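Speed limits and resetting rules for a tabletop arm around food props and a toaster oven

Posted by Halyna Prokopenko, 2018-11-13

I look after a small teaching kitchen setup at Stistwood. It is one arm on a white table, some plates and bowls, pieces of food and a toaster oven. Students run pick-and-place tasks on it and I am supposed to write a one-page rule sheet before the February group starts. The old sheet says "be careful and keep your hands away" and very little else.

What I need to settle:

Does the arm need a lower speed limit if people only reach over the table between runs? The old sheet gives no number at all. Escobar, who set up the table before me, ran everything at 100 percent and so do most of the students who learned from that.

Where should things be placed relative to the arm? The oven is at one side and the plates and bowl are in the middle. Plates sometimes end up underneath the arm when it swings across, and I don't know if that is something to forbid or just live with.

Can the oven be plugged in during a run? Most tasks only need the door or the knobs, with no heat.

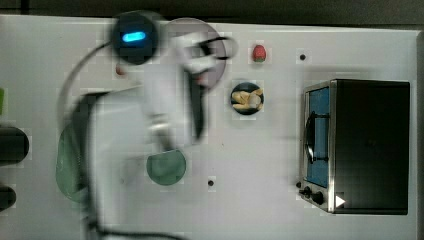

The arm crossing the table, oven at right.

We have an emergency stop on the bench and a second one on the controller. There is no fence and no light curtain. Students stand wherever they like at the moment. I have read parts of ISO 10218 and the collaborative robot document, TS 15066, and I understand the general idea, but I can't see how to get from there to a page that a student will read.

Nuria Quintana

I wrote the sheet for a similar table at Dradolen, so I will tell you what is on ours and you can cut it down.

Start with the risk assessment. The standards are written around the whole application, which includes the gripper and whatever it is holding. An arm sold as collaborative does not make the table collaborative. If it carries a fork or a ceramic plate, you assess the fork and the plate. Write down each task, what the gripper holds, where people stand, and what could be hit or trapped. Ours took two afternoons and the sheet came out of it almost by itself.

On speed: 100 percent on the slider tells you nothing about how fast the gripper is going, so put your limit in millimeters per second at the tool. For manual reduced-speed mode the usual ceiling is 250 mm/s, and we use that whenever anyone is inside the marked area with the enabling switch in hand. For automatic runs everybody stays behind the tape. We went with tape on the floor plus a rule that the person on the stop button does no other job. If you want people inside the area during automatic runs, you are into force and pressure limits and you will need to measure them – do not guess from the brochure.

Tape alone is weak. It depends on people behaving. If your assessment shows a real injury is possible at the speed you run, you need a scanner or an interlocked guard, and a rule sheet does not replace either one.

Placement. In your photo there are green plates on the arm's side of the table, with the arm passing over at least one of them. I would not forbid it, but I would want a minimum height for travel moves. Ours is set as a plane in the controller, and the arm only goes below it for the approach and the retreat. Keep the open space you have between the bowl and the oven. A gap between a moving arm and a heavy object is where a hand gets trapped, so the clear table there is worth protecting.

Also look at the cable. There is a black one looping out from behind the wrist and down along the arm. That may be fine, but check it at full reach and with the wrist turned to both ends of its travel. We had one catch on a bowl. Our rule is that whoever runs the first task of the day jogs the arm slowly through its extremes and watches the cable the whole way.

Our sheet, shortened:

Stop button tested before the first run.
One operator and one person on the stop. Both names go in the log.
Loose sleeves, lanyards and long hair secured.
Nobody reaches over the table until the arm is stopped and the operator says "clear" out loud.
Travel moves stay above the plane. New programs are run at reduced speed first, start to finish.
Anything dropped stays where it is until the arm is stopped.
Oven unplugged unless the task is on the heated list.

The heated list has two tasks on it and each one needs a supervisor in the room.

Touran Rezaei

just slow it down. if it's a blur in photos it's too fast for students imo. we keep ours at a crawl and have never had a problem

Itziar Sepúlveda

I would not judge speed from a photo. Blur depends on the exposure as much as on the arm, and a fairly slow move can smear in dim light. Log the tool speed from the controller. When I did this at Flenesell, I went through 193 logged runs and the fastest moves were all in the return to home, which the students had never thought to limit. Check that one first.

I agree with Nuria on nearly everything. Two additions.

Take care with real food. If you use strawberries or anything else soft, wipe the table and the fingers between runs and don't let anybody eat it afterward. Juice on the fingertips changes the grip, and a dropped plate is a likely result. Your tabletop has holes in it too, so cleaning should cover those.

For the oven, "unplugged" should mean the plug is somewhere you can see it. A knob turned to off is a poor check when the task is for the robot to turn knobs. And let it cool down fully after a heated task before anyone resets the table by hand.

Halyna Prokopenko

Thank you, this is what I needed. I have checked the return to home move and it had no limit on it. That is fixed now. I'm doing the assessment task by task with Elsa Rissanen from our safety office, and the tape goes down once we have measured the reach with the gripper on. Nuria, is your travel plane measured from the table or from the tallest object on it?

Nuria Quintana

From the tallest object, plus whatever hangs below the gripper. Change it if you change the oven.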